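Taruva software sync — minutes, April
Perception, planning and tooling. Started 10:00.

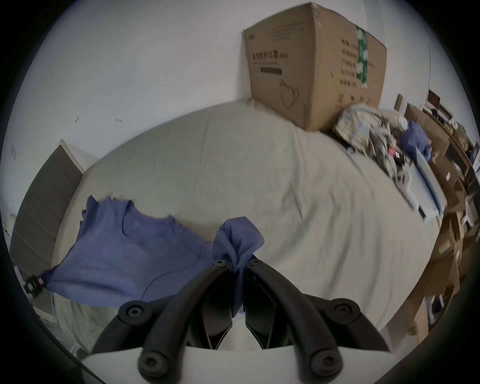
1. Last time's actions
All closed except the calibration write-up, which moves to next month. The new log viewer is merged and people already love it. Scrubbing through a 3000-step episode used to hang the browser and now it just plays.

2. Cloth grasp detection
Big news of the month! The Ornar model now picks grasp points on shirts directly from the wrist view, with no depth input at all. On the held-out set of 1000 clips it got the fold edge right often enough that we agreed to make it the default in the nightly build. The old detector stays behind a flag until the end of the quarter.
Weak spots: cloth on top of similar-colored cloth, and anything near the rim of the fisheye. The perception side thinks the rim problem is ours to fix — we undistort before cropping, and the outer ring gets stretched to mush. Proposal to crop first and feed the lens model in as an extra channel. Agreed to try it on a branch.
Question from the planning side on whether necklines and hems should be separate labels. Long discussion, good points both ways. We keep them separate for now and merge at training time if the numbers say so.

3. Planner (Bucur)
Bucur can now replan in the middle of a lift when the cloth slips. The demo in simulation got a round of applause. It still stutters when the gripper width reading comes in late, and the trace shows a 44 ms gap between the width message and the pose message. Timestamps should be taken at the source and matched in the buffer. Everyone in favor.
Also agreed: no more silent fallback to the last good plan. If the planner gives up it says so in the log, in plain words.

4. Episode tooling (Sultton)
Sultton import is stable. The next batch is 3000 episodes, bedroom and laundry tasks first, then kitchen. Trimming dead time at the start and end is automatic now, and it is so much nicer than doing it by hand.
Request for a "two garments in view" tag so the hard cases can be pulled out quickly. Easy to add, will go in with the next release.
Storage is fine for the moment. Revisit after the import.

5. Actions
Perception: crop-first branch, compare on rim cases only.
Planning: source timestamps, buffer matching, louder failure message.
Tooling: new tag, then start the import.
All: send odd-looking grasps to the shared folder, the weirder the better.

6. Any other business
The style checker is too picky about line length. Limit raised, to general joy.

Closed 11:10. Next sync same time next month.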